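Gripper for a thin-rod insertion cell: buy wider stroke or custom fingers?

Posted April 15, 2019 in Robotics and Automation > Purchasing

deltabench_tom

We are budgeting a small cell to pick slender stepped rods and place them in a fixture. Before ordering anything I built the station in simulation with a generic two-finger parallel gripper. The part is thin for most of its length and thicker at one end. I have two quotes: a Vuler electric gripper with blank fingers, and a Teruvent unit with a longer stroke at $609 more. View from above the tabletop, fingers open:

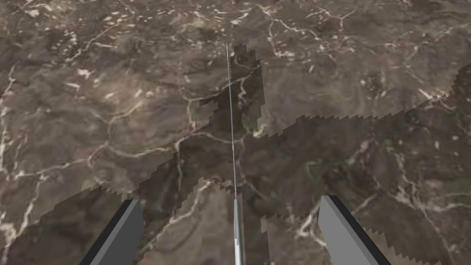 Simulated wrist view, fingers open on either side of the rod. Marble is a placeholder texture.

Do I need the longer stroke, or should the money go into fingers? The budget closes in February and I can't reopen it after that.

kerr_integration

Put it into fingers. In your render the gap is already wide compared to the thick section, so more stroke gets you nothing but closing time. Flat faces are the weak point. A rod between two flat pads can pivot in the plane of the pads. Cut a shallow V in one finger and leave the other flat. Budget for 3 sets: one running, one spare, one you will scrap during setup. Allow 5 weeks for machining.

Also ask both vendors for grip force at the low end. Over 20 N on a thin section may bend it, depending on material.

mfg_pat

We bought Teruvent, no complaints.

palletline

Agree on the V. Turn up the shadow map resolution before you use those renders for any camera selection. Stair-stepped shadow edges like that will throw off edge detection, and you could end up pricing a camera against a problem the real cell won't have. Deltarbridge rents a test camera by the week if you want real images first.

Related topics
Electric vs. pneumatic grippers for light parts
Spare parts budget for a first robot cell
Finger blanks: aluminum or steel?

Contact us | Terms of use | Back to top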